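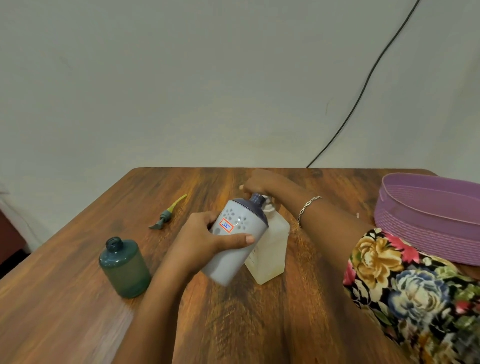 Refilling (also called decanting, or simply topping up) is the household habit of keeping a bottle once its contents have been used and filling it again from a larger container. It is most often done with hand soap, washing-up liquid, shampoo and lotion, and it is one of those small jobs that many people learn at a parent's elbow and go on doing in much the same way for the rest of their lives.

Bottles and closures

Almost any sound bottle can be refilled, though some are a good deal kinder to the person doing it. A wide neck saves a lot of patience, and a squarish body stands neatly against its neighbours on a shelf. Translucent plastic has the great advantage of showing how much is left, while coloured or opaque bottles have to be lifted and judged by weight, a knack that comes surprisingly quickly.

Closures are usually either a screw cap or a pump. The pump draws liquid up through a tube that should reach nearly to the bottom, and a pump moved to a taller bottle will leave a layer of soap it cannot get at. Neck threads vary from maker to maker, so a cap that looks right may still turn without gripping.

Method

The bottle is rinsed with warm water until no more suds come, then stood upside down to drain, overnight if there is time. The new liquid is poured slowly down the inside wall, with or without a funnel, and stopped a little short of the neck to leave room for the pump tube. Thick soaps like to be left alone for a few minutes while the bubbles rise. A stiff pump generally needs several presses before anything comes out.

Labelling

Refilled bottles are easily muddled, and a small handwritten label is the usual remedy. Some households write out the contents in full and others prefer a number, matched to a list kept inside a cupboard door. Cleaning products should never go into bottles that once held food or drink.

Refill shops

In Lindilstead, the Varau refill shop was opened one August by Jhonatan Urrego, with 6 taps along the back wall and a shelf of donated bottles by the door. It lent out more than 1,000 bottles in its first year. A second branch followed at Findarwood, where customers may also bring containers from home, provided they are clean and dry.

See also: Funnel; Pump dispenser; Soap dish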